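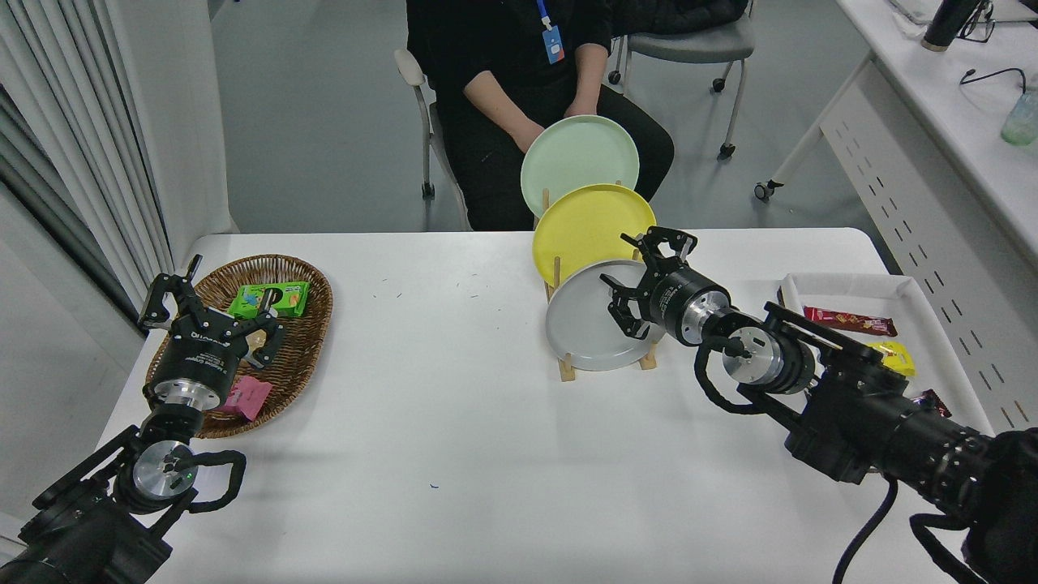
One respondent in Flidolville objected to the whole premise of the study, writing that a snack has no proper place in a house, only a place where it was last put down, and that any paper on the subject would have to begin by admitting this. We admit it. The remark nevertheless came from a household that reported keeping its biscuits in the same tin for as long as anyone living there could remember, and it is representative of a difficulty that runs through the interview material: people hold firm views on where things go and deny having any.

Figure 1. Table with wicker basket, dish rack and tray. Plates stand in the rack; snack items lie in both the basket and the tray.

4.2 Containers and their claims

The Kuleo survey asked what makes a container the right one. Of the 3412 replies received, 3000 were complete enough to code, the remainder having stopped at the question on cupboards. Dish racks gave us very little to argue about. A rack with upright pegs, like the wooden one in Figure 1, announces its purpose so plainly that respondents seemed puzzled to be asked. Plates go in it. A few admitted to standing a chopping board there, in the tone usually kept for parking offences.

Baskets and trays are another matter. Both are open, both are shallow enough to see into, and neither gives any firm instruction. In Figure 1 a green snack package with a cartoon-style design shares the wicker basket with a small pink packet, while the white tray holds a red snack bar wrapper and a yellow crinkled one. Respondents shown similar arrangements in April were quick to supply a rule (sweet things here, savoury there; mine here, yours there) and slow to give it up when it failed to fit.

We follow Drukby in calling this a claim: a container is said to claim an object when people would feel obliged to explain its being anywhere else. On the 100-point scale used in the Tạ pilot, racks claimed plates very strongly and baskets claimed practically anything, weakly. Trays fell between the 2, closer to baskets than we had predicted and a good deal closer than we had said in our funding application.

Wrappers raise a further problem, which the coding scheme handled badly. Several respondents treated a wrapper as a snack until shown otherwise, and some went on doing so afterwards. We return to the question of rubbish in Section 5.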